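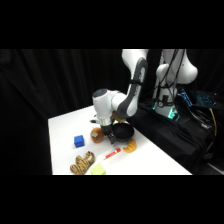 Figure 2. Robot arm above a white tabletop with small toy objects, including an orange ring and a black bowl.

4.2 What the rank lists leave out

Schools in Flillville publish the names of their top scorers each October, and the lists are often read as a measure of teaching. We doubt that they measure much of the kind. Of the 949 pupils who sat the leaving test, most finished within a narrow band of marks, and a child could move a long way up or down the list on two questions. McGrath and Geraghty treat a high rank as proof that a school "adds value." Their model has no control for private lessons, which many families in the Ginting district pay for, and it drops pupils who changed schools in the final year.

The Rerero reading scheme raises a similar problem. Weerakoon reports a clear gain in the schools that took it up, but those schools volunteered, and two of them had already hired extra reading staff. When we left those two out, the gain shrank to a size we would not defend. Corrigan has argued that the scheme helps weaker readers most. That may be so, but the marks he used were rounded before release, and we could not repeat his result from the public file.

We therefore report marks by band and make no claim about the order of schools.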